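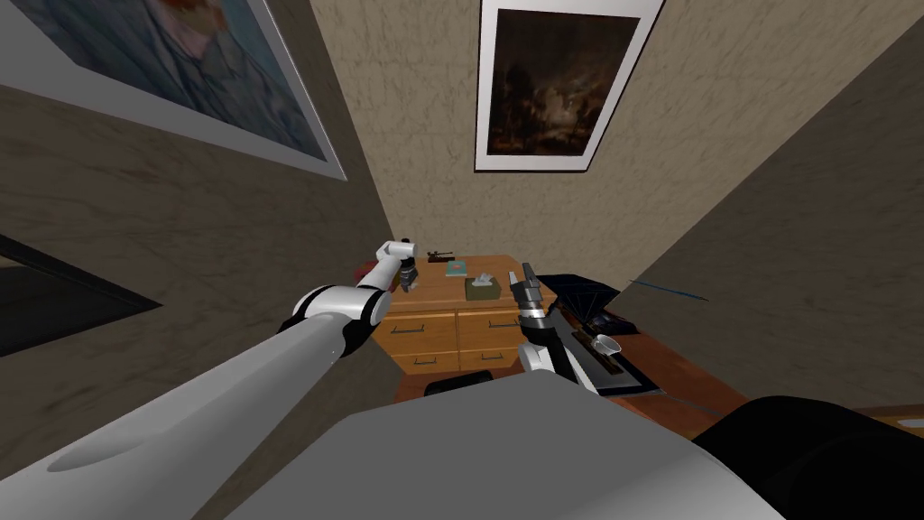 Simulated room, view down from the robot: both arms at the four-drawer dresser, desk to the right.

Subject: Re: [sim-manip] Open afternoon at Skorkska, questions before I book the train
From: Welington Conceição
To: sim-manip list

Pavliuk wrote:

> I could not get to the December open afternoon and the notice said very
> little. Before I ask my department to pay for a visit in the next round,
> could someone who went tell me:
>
> - is the household demo run live or is it a replay?
> - does Idora drive both arms from one policy, or one process per arm?
> - what happens with thin or soft objects? We lose most of our time there.
> - how are the rooms generated, and can outsiders have them?
>
> The notice also mentions "2,569 episodes" with no word on what counts as an
> episode. I would like to know that before I put the figure in a slide.
>
> Pavliuk

I was there for the whole afternoon, so I will take these in order. The screen grab at the head of this message is from the dresser room, which took up most of the session.

Live or replay. Both, and they were labelled. The first run after the introduction was a replay, used to explain the display. Everything after the break was stepped live on the machine in the room. I asked for the seed to be changed and it was changed while we watched. The physics ran a little slower than real time with rendering on. With rendering off they claim it is well over 3,000 steps per second across the batch, but we were not shown that and I would treat it as a claim.

Control. One policy, one process. Idora takes joint state from both arms plus the head view and returns a single action vector for the pair. The older Skurnik controller ran the arms separately with a lock on the shared space, and the staff were frank that the lock was the main source of stalls. Having both grippers over the same dresser top is the case where the old controller would park one arm and wait. The new one lets them work close together and relies on a distance penalty in training, with a hard stop underneath it. The hard stop fired twice during the afternoon. Both times the run was abandoned and restarted from the seed, and both were logged as failures.

The head view is steep. You look down over the robot's own body, which fills a good part of the lower view, and the arms hide a fair amount of the furniture. On the desk side the right arm covers part of the gray tray's surroundings and part of the black slanted panel. I asked whether they had considered a second camera on the wall. They have one, but it is used for scoring only and the policy never receives it. Self-occlusion is treated as part of the problem. I think this is the correct decision if the work is ever to leave the simulator, though it costs them a lot of attempts.

Thin and soft objects. Mixed. The dresser top carries a flat teal book and a box of tissues among other small items, and those two are the ones your question is about. The book is handled by sliding it to the front edge and gripping the overhang. When it starts far back, the slide is slow and the policy sometimes gives up. The tissue box is a rigid body. The tissue on top is rigid too, a fixed mesh with no cloth model. So nothing in the demonstration should be read as a result on soft objects. I raised this in the questions and the answer was that cloth is switched off for speed in all the household rooms. If soft objects are your main interest I would not travel for this.

Drawers. You did not ask, but others on the list have. All four drawers on the dresser are articulated. The handles are thin bars and the collision shape is a plain box slightly fatter than the visual mesh, which makes the grasp easier than it should be. They know. The drawer task was run three or four times and I did not keep a proper tally.

Room generation. The shell, the furniture and the clutter are sampled separately. Wall texture and the framed paintings come from a fixed pool and have no collision geometry, so an arm can pass through a painting before it meets the wall. I saw no case where that mattered. Furniture positions are rejected if either arm cannot reach the working surface from the standing pose. Of the 2,569 episodes in the notice, 2,513 were left after the episodes with bad initial contacts were removed, for instance objects spawned partly inside the desk. An episode is one reset to one termination, whatever the outcome. It is a count of attempts, so please do not put it on a slide as a count of successes. The success rates were shown per task on a separate chart which we were asked not to copy.

Availability. Outsiders can have the room definitions but not the policy weights. You sign a short form and get an archive. The loader expects the Skurnik scene format, version 2, and will refuse older files without a useful message. Convert first. The converter is in the same archive under tools and needs to be run from its own directory or it cannot find the material table.

Practical points for anyone going to the next round. The demonstration room is small and the projector is at one end, so sit near the front if you want to read the joint plots. Bring your own laptop if you wish to step through a scene afterwards, as they allow it for the last half hour. The network in the building is for staff only. Ask for the force traces by name, because they are not part of the standard talk and they were the most useful thing I saw. The traces for the left gripper showed a steady oscillation on light contact which I have also seen in our own set-up, and I would like to compare notes with anyone who has damped it without raising the contact stiffness.

I have my written notes on the hard stop and on the converter options. They are rough, but I can send them off-list.

Welington

--
sim-manip: to leave the list, send a blank message with "unsubscribe" as the subject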